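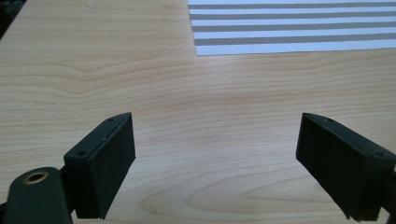
Mar 9, 2026

Our group from Trestton was invited to the Mostyn open day in Barnitz, and I promised my colleagues to write down what I learned. The tour took 60 minutes. We spent most of it in the room where they gather examples of hand work, to teach a robot arm later.

The guide told us that each short task is recorded again and again by different people, and that a good operator makes 69 usable recordings in one shift. The whole set for this task should have 800 of them before June. I had expected a much bigger number.
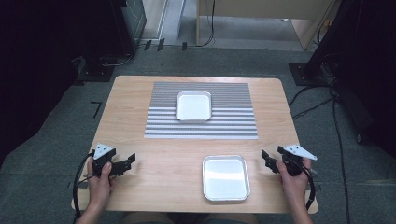 My main question was about the start of each recording, because in our own project, Lalesari, we lost many examples there. At Mostyn the operator sits at the table with a gripper in each hand, open and just above the top, and keeps still until a short tone. Each gripper carries a white plate with small black markers, and the software uses it to find the position of the hand. With two white trays on one table, one on the striped mat and one nearer to the person, I asked how the system knows which is the target. The answer was that it is written in a text note saved with every recording.

Visitors could also try. My first attempts were too fast, and the guide asked me to move as if I were carrying soup. Of all our tries that afternoon, 21 were kept.

Coffee was served in the hall afterwards. For those who want to go next time: the parking is behind the building, and the entrance is on the other side.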